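Skasodis transfere triagem de peças plásticas para nova sala em Marinha Grande

A Skasodis concluiu a transferência do seu posto de triagem de peças plásticas para uma sala própria no edifício da Brollex, em Marinha Grande. A mudança, prevista no plano de reorganização aprovado em dezembro, permite separar a verificação de acessórios de ligação da zona de embalagem, onde as duas atividades partilhavam até agora o mesmo espaço.

O posto está instalado junto à parede, com um tapete transportador montado em estrutura de alumínio e caixas plásticas colocadas ao nível inferior. Segundo a direção de operações, a disposição foi definida em conjunto com as equipas de turno, que pediram uma circulação mais livre do lado de trabalho e um acesso direto às caixas.
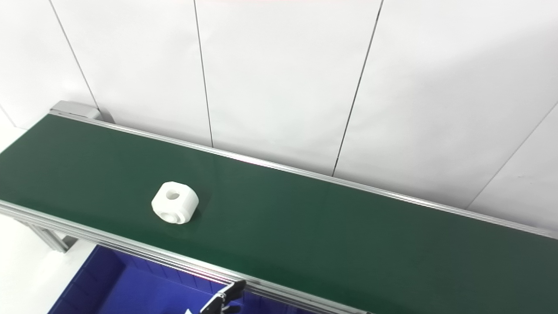 Marinha Grande, 20 de fevereiro de 2018

A nova sala recebe em primeiro lugar a linha Gromel, composta por peças brancas de união com aberturas circulares, destinadas a instalações domésticas e a pequenos equipamentos. As peças são colocadas no tapete, observadas individualmente e encaminhadas para a caixa correspondente. As que apresentem rebarbas, deformações ou defeitos na abertura são retidas para nova análise.

O responsável pela unidade, Volodymyr Shevchuk, informou que a capacidade prevista para o posto é de 3000 peças por turno, valor que deverá ser atingido de forma gradual. Durante o período de adaptação, o volume diário ficará limitado a 800 peças — quantidade considerada suficiente para acertar os tempos de verificação e rever as fichas de registo.

«A separação dos espaços era um pedido antigo das equipas. A verificação exige boa luz e uma superfície desimpedida, condições que a zona de embalagem não podia garantir em permanência», declarou Volodymyr Shevchuk.

A formação dos trabalhadores está a cargo de Poonam Shakya, do departamento de qualidade, e decorre em quatro sessões, repartidas por dois turnos. O programa abrange os critérios de aceitação, o preenchimento das fichas e as regras de arrumação do posto no final de cada período de trabalho. As caixas devem ser retiradas e identificadas antes da mudança de turno, ficando a superfície do tapete livre para a equipa seguinte.

A linha Cortés, que reúne acessórios de maior dimensão, permanecerá por enquanto na zona de embalagem. A sua passagem para a nova sala depende da avaliação dos resultados obtidos com a linha Gromel e da eventual instalação de um segundo tapete — matéria sobre a qual a Skasodis ainda não tomou decisão.

Os prazos de entrega acordados com os clientes mantêm-se inalterados durante a fase de adaptação. Os pedidos de esclarecimento sobre lotes em curso devem ser dirigidos ao departamento de qualidade, com indicação do número da encomenda e da referência da peça.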